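Akum Street Dance Weekend Is Back in August

Posted Mar 12, 2022

Well, it's official, and I've been grinning at my phone all morning! The Akum street dance weekend is coming back this August after a two-year break, and the organizers have already opened sign-ups for teams. I danced in it once (badly, in borrowed sandals) and I've covered it on this blog ever since, so please forgive the exclamation marks.

For anyone new to it, Akum is a big outdoor parade where teams dance their way down the main road behind a decorated truck, each to their own version of the same old harvest tune. Some teams stick to flutes and hand drums, and some go full electric guitar. I like the loud ones.
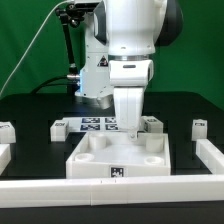

The route is a little shorter than it used to be. It still starts at the Dhillon bridge and goes past the covered market, but it will stop at Zanik Square instead of climbing the hill to the old station. My knees are thrilled. I know a few longtime dancers are grumbling, because the hill was where the crowd got thick and people threw paper streamers from the balconies, and I'll miss that too. The square has more room for food stalls, though, and there will be a proper stage for the evening show.

So far 11 teams have signed up, with space for plenty more. Teams can be as small as you like and as big as 96 dancers, and you don't need to be from town. The organizers are hoping for some 1,000 dancers across the weekend, and going by the chatter at my practice hall I'd say they'll get there.
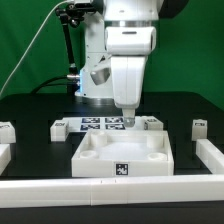

White robot arm at a black table, green backdrop behind.

Now for costumes, my favorite part. The rules haven't changed much: every dancer has to carry a pair of wooden clappers, and every team has to wear something that nods to its own neighborhood. The Sunero team (they won the crowd prize last time and have been unbearable about it) told me they're going with orange coats that flip inside out to blue halfway through the song. I've seen one of the coats and it's gorgeous.

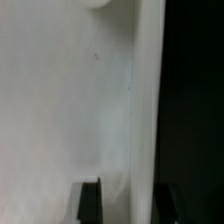 My own team is still arguing about color. Half of us want deep red with gold trim, the same as before, and the rest want to start over with something lighter for the heat. I was on the red side until I tried on a sample coat at noon last summer and nearly melted. Now I'm leaning toward a matte, pale white like the surface in the photo, soft gray shading and all, with the red saved for the sash. We vote at the next practice, and I'm bringing snacks to help my side along.

Sign-up forms are at the front desk of the Zanik Square library, and you can drop them off there too. Spectators don't need a ticket for the parade or the evening show. Bring a hat and get to the bridge early if you want a spot in the shade.
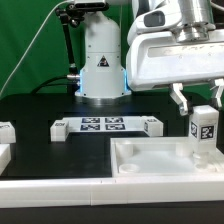 Want to try it first?

There's an open practice for beginners at the Dhillon bridge end of the park, with 2 sessions, one in the morning and one after dinner. Clappers are there to borrow. I'll be in the back row, still getting the turn wrong, so come say hi!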